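Kindero Chamber Opera, Pluvville
Call for participants: chorus singers and one rehearsal pianist

Kindero Chamber Opera is looking for singers and a rehearsal pianist for its spring production, a one-act comic opera in Italian with spoken dialogue in English. Rehearsals start in January. The performances take place in the Barnedmont Hall, Pluvville, under the musical direction of Gintarė Pētersons.

Positions open

Chorus: sopranos, altos, tenors and basses. Tenors and low basses are especially needed. The chorus sings in five of the eleven numbers, including the opening and the finale, and is on stage for most of the second half. All chorus music is sung from memory.

Small roles: the Notary (bass, 3 short scenes) and the Second Sister (mezzo-soprano, one duet and the finale). Both will be cast from the chorus auditions. Tick the box on the form if you wish to be considered.

Rehearsal pianist: must be able to play from a vocal score, follow a conductor and give notes to singers while playing. The pianist also plays the harpsichord part in the performances. Experience with figured bass is useful but not required, as a written-out part is supplied.

Requirements

Singers must be 18 or over and able to learn a part from written music. Previous stage experience is not necessary. Italian pronunciation is taught in the first two rehearsals, and a recording of the spoken text is given out with the scores.
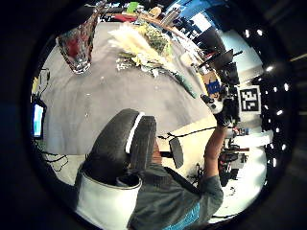
Rehearsals are held twice a week from 7:00 p.m. to 9:30 p.m. Chorus members may miss up to four rehearsals, but none in the final two weeks. The pianist is needed at every rehearsal and at the separate calls for soloists, which are arranged by agreement.

The edition used is the Gillies vocal score. It is lent free of charge and must be returned without ink markings. Pencil is fine. Other editions have different cuts and a different key for the trio — please do not bring them to rehearsal.

Payment

Chorus singers are unpaid. The two small roles carry a fee of 500 dollars each. The pianist receives 775 dollars for the whole period, paid in two parts: half after the first month and half after the last performance. Travel costs are not covered.

Auditions

Singers should prepare one song or aria of up to four minutes, in any language, and bring a copy for the accompanist in the original key or clearly transposed. There will be a short sight-reading test and some scales to check range. Pianists will be asked to play the overture (sent in advance) and to accompany one singer at sight.

Each audition lasts ten minutes for singers and twenty for pianists. Results are sent by email within a week.

How to apply

Ask for a form from Senga Gillies, company manager, at the Kindero office, extension 3323, between 10:00 a.m. and 2:00 p.m. State your voice type or instrument, and list any evenings when you are not free. Pianists should add a short summary of training and recent work. Recordings are accepted only from applicants who live too far away to attend in person.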